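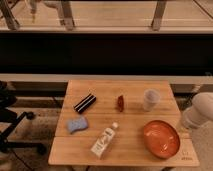 图:浅色木桌,桌面散放几件小物品

《Hullura》剧集网站人物资料组 例会纪要

时间:二月,下午两点开始
主持:Keerthana Nadar
出席:资料组全体,剧照组两人,社交账号组一人(迟到,第三项才进来)
记录:轮值,速记整理,没来得及润色,有错直接在后面改

一、上次纪要
通过。更正一处:上次写“演员页面全部上线”,应为“第一季演员页面全部上线”。第二季还差8页。

二、演员简介页面进度
现有页面155个,含客串。第二季新增的基本有初稿,差的8页主要是配角,资料少,经纪方回得慢。
Keerthana:别再等经纪方,先上短版,姓名、角色名、出演集数三样齐了就发。出生年份没有确认来源的一律空着,不要写“据网友称”。
有人问身高要不要保留。讨论了一阵。结论:保留字段,但只填经纪公司正式给的数。没有就不显示这一行,不要显示“未知”,很难看。
星座一栏:去掉。有两个人反对,说搜索进来的读者就爱看这个,停留时间也长。Keerthana意见是我们是剧集官网,不是八卦站,星座让别人写去。最后还是去掉,旧页面慢慢清,不用专门排期。
净资产一栏:之前外包稿子里混进来过,写得有鼻子有眼,一问全是抄的。全删。以后外包稿见到这一栏直接退。

三、角色页与演员页分开的问题
老问题了。现在读者点角色名跳到演员页,点演员名也跳演员页,角色页等于没人看得到。
技术那边说改跳转不难,难的是旧链接。站外有不少剧迷论坛引的是旧地址,一改全断。
方案甲:旧地址保留,自动转到新角色页。
方案乙:演员页顶部加一个角色卡片,不动地址。
多数人倾向乙,快,风险小。剧照组担心卡片里的图太小,脸裁掉一半。答复:卡片用横图,剧照组重新出一版,第一季主演先出。
定乙。甲留到改版再说。
剧透:角色页里写到第二季结局的那几段要折叠。现在折叠做得不好,手机上一碰就开,被骂过。先在段落前加一行提示,技术再修。

四、采访稿
第二季主演联合采访已录完,录音32分钟,听写稿昨晚刚出来,错字很多,人名错得最多。Ramasamy被写成三种写法,统一用原文拼写,不译。
稿子怎么切:原计划一篇长的,社交账号组希望拆成几篇短的。最后定:正文一篇完整版,另摘两段短的给账号用,标题各自起,不要用“惊人”“首度曝光”这类。
有一段谈到前一部戏的片酬,对方公关来信说希望不发。Keerthana认为那段本来也跟本剧没关系,删。删之后前后接不上,得补一句过渡,但不能替演员编话,用编者括注。
另有一段讲拍雨戏,讲得好,保留全文,口头语也留一些,别修得像新闻稿。
采访里提到的家人名字,一律不写,写“家人”即可。小孩更不写。

五、社交账号数据
账号组汇报:主账号关注数这个月涨得慢,片段视频好于海报,海报基本没人转。幕后花絮最好,但素材快用完了。
讨论要不要在演员页面上写粉丝数。反对的多:数字天天变,写了就过时,读者还来信纠正。现有页面里写着具体粉丝数的,改成只放账号链接。
有冒名账号,冒的是一位配角,已经有超过2家小网站引了它发的“消息”,说第三季换角。不属实。处理:演员页上放经本人确认的账号,其他不回应。要不要发声明?没定论,制作方那边说先不发,我们照办。
账号组补充:评论区有人问第三季开机时间,问得很多。统一口径,“有消息会在官网公布”,别的一个字不要多说。上次有同事回了个笑脸,被截图分析了半天。

六、合作方
Hokel(字幕)——第二季字幕包已交,人名表跟我们的对不上,差几处,资料组出一份标准人名表给对方。请他们以后先要表再做。
Fasport(宣传行程)——见面会行程还在改,城市顺序又换了。在他们给定稿之前,网站上不放任何日期。之前放过一次,后来改了,有读者已经买了车票,来信很生气,这事不能再来一次。
Fasport另外想要演员简介的短版,印在手册里,每人限一百字以内。可以给,但要注明更新月份,用二月这一版。手册校样必须回给我们看一遍。
剧照授权:手册能不能用剧照,合同里没写清楚。剧照组去问制作方,没书面答复之前不给图。

七、读者来信
来信主要三类:问配角是谁、纠错、要签名照。
问配角的,说明那8页确实有人等,优先级提高。
纠错的,有一位读者列了很长的表,逐条核过,大部分他是对的。改完给人家回封信致谢,别用模板。
签名照我们没有,统一回复转经纪公司。自动回复那段文字太生硬了,重写,账号组认领。

八、其他
1 后台保存草稿老是丢,已报技术,修好前大家先在本地写完再贴。
2 稿件命名按旧规矩来,角色名在前,不要自己发明。
3 图片说明最长一行,不加感叹号。
4 有人提议做群演专题,主意不错,人手不够,先记着。
5 片尾曲页面谁负责?没人认,暂由资料组代管。

待办
· 配角8页短版:资料组,下次例会前上线
· 星座、净资产、粉丝数清理:资料组,随改随清,净资产先清
· 角色卡片横图:剧照组,先出第一季主演
· 折叠提示行:资料组写文字,技术上线
· 采访稿人名统一、删片酬段、补括注:Keerthana过最后一遍
· 两段短摘:账号组
· 标准人名表:资料组,发Hokel,抄送字幕校对
· 手册短简介:资料组给初稿,给Fasport之前先内部看
· 剧照授权书面答复:剧照组
· 自动回复重写:账号组

四点差几分散会。下次例会时间另行通知,会前一天把各自的进度填近表里,不要等到会上再说。

补记:会后账号组来问,卡片上线后旧海报要不要撤。Keerthana回:先不撤,等横图齐了一起换。
再补:第四项里“昨晚刚出来”的听写稿是第一版,第二版已放进共享文件夹,请以第二版为准,第一版不要再改了,已经有人在上面改了半天,麻烦自己搬过去。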